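Grilluneo contact grill: two months in

I wanted a waffle iron. What came home in February was the Grilluneo, a contact grill with two plates and the weight of a small safe.

It draws 2,000 watts and the kitchen lights dip to let you know. From cold it took nearly 269 seconds to reach sandwich heat (I was hungry, so I timed it), and the beep that follows could call ships in. Cheese toasties come out crisp to the corners. Halloumi is excellent. Courgettes go limp and sulk, though mine do that in any pan.

The drip tray is the weak spot. It slides out at an angle, so the fat goes on your socks. My old Brellard had a cheaper tray and a lip on it – somebody there had met bacon.

The booklet has 36 recipes, several of them toast. Plates lift off and wash easily, hinge is solid, cord is too short for any kitchen I've cooked in.

Four stars. I still want waffles.

Müzeyyen Karaca

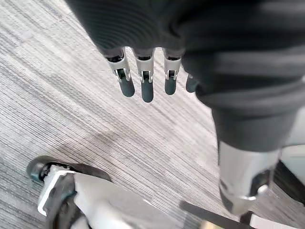

Metal fingers, dark grey tips, charcoal knit sleeve.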